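# Buy the Small Drawer Last

Most advice on household paper starts with the container. Shops that sell storage encourage this, and so do the articles: choose a cabinet, label the drawers, then sort. I think the order is wrong, and that most home filing fails at the first step.

A container sets a capacity. Capacity should follow from retention, meaning how long each kind of paper has to be kept. Few households have worked that out. They buy on looks and footprint, and the paper is then made to fit. 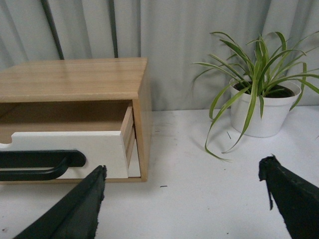 Last August I went through all the paper in my apartment, sheet by sheet, and logged it. The total was 232 items. I gave each one a retention period: permanent, until the next statement, until the warranty ends, or none. The "none" group was by far the largest. It held envelopes, duplicate notices, and manuals for appliances I no longer own, including a Trolby kettle and a Flundora fan heater. What had to stay on paper came to 30 items.

Thirty items do not need a system. They need a flat space long enough for an unfolded letter, and a second space for things still waiting on a decision. Separating those two functions matters more than any labeling scheme. If pending and settled paper share a drawer, every search has to pass through both, and the pending items get buried under things that need no action. 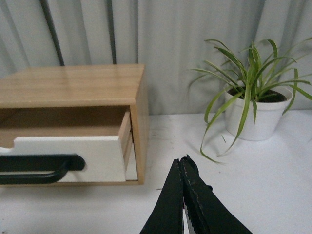
*A low wooden cabinet with one drawer pulled partway out.*

The usual objection is that small storage overflows. It does, and I count that as a useful property. A full drawer forces a review at a predictable point. A four-drawer steel cabinet puts the review off for a decade, by which time the owner can't remember why anything was kept. The cost of sorting rises with the age of the paper, and large storage hides that cost until a move or an estate makes it due.

Scanning changes less than its supporters claim. It moves the retention question to a disk, where there is no pressure to answer it. I scan the permanent group as a backup and leave the rest alone.

When a version of this argument ran in the Tuhiwai newsletter, the replies divided fairly evenly.

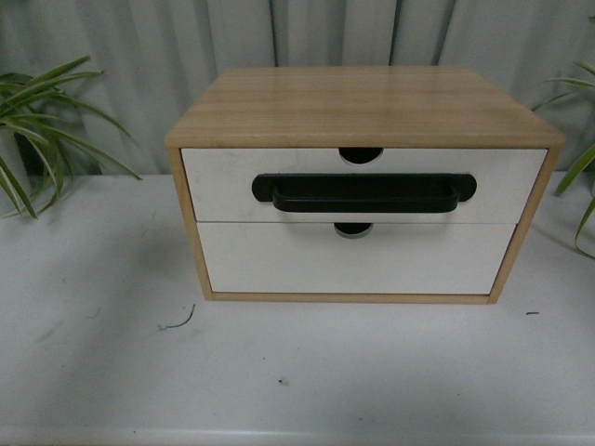 One reader objected that the method assumes a salaried tenant with one address, and that anyone self-employed will have receipts enough to fill a small drawer by spring, however strict the review. I accept that. Business records should be stored apart from household ones and sized by the same procedure: list the categories, set the periods, measure the stack, then buy. The Virnberg catalog gives inside dimensions for its drawers, which makes the last step easy. Many sellers give only outside dimensions, and for paper those are close to useless.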